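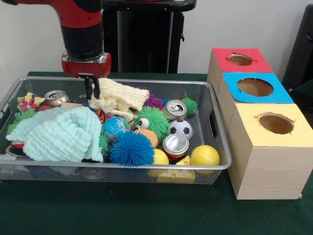
4. Planning and Budgeting Your Station

Read this section before you place an order. It covers the tabletop sorting layout, in which one arm takes mixed items from an open container and works with boxes and bowls within reach. If you already own an arm and only need the software, go to Section 5.

4.1 Before you ask for a quote

1) Write down what the arm will pick up. List the items by type: hard balls, soft toys, cloths, cans, blocks. Suppliers will ask for this list, and the gripper price depends on it.

2) Mark every item on the list that can fold, squash or tangle. Cloths and spiky rubber balls belong in this group. Ask for a test with these items before you agree to a gripper model.

3) Weigh the heaviest item and write the weight next to it. Compare it with the rated load of the arm at full reach. The figure on the front of a brochure is often given with the arm folded in.

4) Decide where items go after pickup. Boxes with a round hole in the top need more accurate placing than open bowls. If you plan to use both, say so in the request.

NOTE: Send the same list to every supplier. Quotes based on different lists can't be compared. 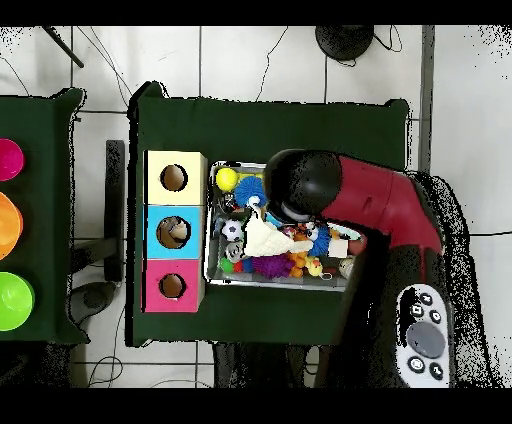

4.2 Measuring the space

5) Measure the main table. The Plima layout needs a clear top of at least 60 by 80 cm, plus the base of the arm. Check that the table doesn't rock.

6) Place the source container where the arm can reach all four corners from above. Try this with a cardboard cutout of the arm at full reach if the arm hasn't arrived. Corners that can't be reached will collect the items you most want to move.

7) If one table can't hold everything, budget for a second. A stack of three boxes fits on the main table next to the container, and three bowls can go on the side table. Include the stands and posts between the tables in your floor plan.

8) Choose a plain cover for both tables in a single color. Dark green cloth works with most toys and containers. Buy a spare at the same time, from the same roll if possible.

9) Draw the cable routes on the floor plan. Measure each route along the floor and up to the table, then order the next cable length up.

CAUTION: Cables lying across open floor are a trip hazard. Put cable covers in the budget from the start. They are often left out of the first order and then bought at a higher price.

4.3 Building the budget

10) Split the budget into two parts, fixed cost and running cost. The arm, gripper, tables, stands and cameras are fixed. Gripper fingers, cloths, replacement items and service visits are running costs.

11) Get a separate price for each view you want to record. A camera beside the table and a camera looking down on it have different mounts, and the mount can cost more than the camera.

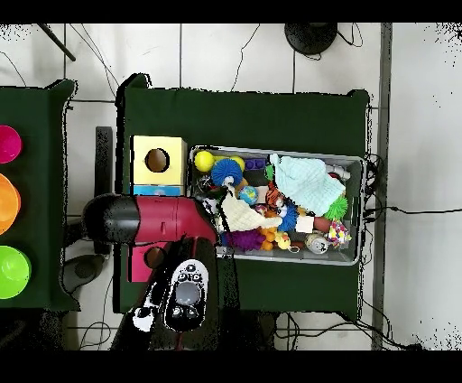

Ask the supplier to list mounts, clamps and cables as separate lines. If they're bundled under "accessories," send the quote back.

12) Add a line for containers. Buy more than one type. Wall height, rim width and shine all affect how well the arm does near the edges, and a container is cheap compared with a day of lost work.

13) Add a line for replacement items. Soft toys and foam wear out with repeated gripping. Two full sets are enough for the first order.

14) Add setup time. Pusura allows 2 days for installing a single arm and charges for each day after that. If your own staff will do the work, enter their hours at the normal rate. Don't enter zero.

15) Ask what the warranty says about the gripper. On many arms it is covered separately and for a shorter period.

NOTE: Prices in the Pusura list are fixed until the next issue in January. Shipping to Grivcombe and other remote sites is quoted on request.

4.4 Approving the order

16) Check that the arm can travel from the container to each box without hitting the box stack. The elbow and the forearm need clearance as well as the gripper.

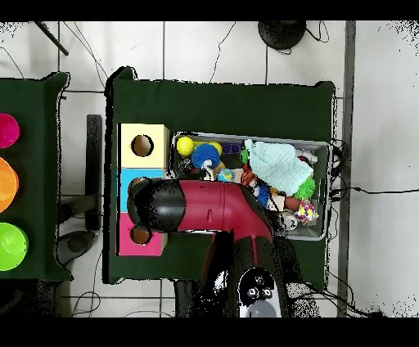
Mark this swept area on the plan and keep posts, stands and people out of it. Have the person who will run the station sign the plan.

17) Compare the signed plan with the quote line by line. Anything on the plan that isn't on the quote must be added or crossed out.

18) Send both documents to Nadja Eberhard in the orders office. Questions about floor plans go to Joni Karppinen.

19) Keep a copy of the signed plan with the station. You will need it for Section 6, Installation.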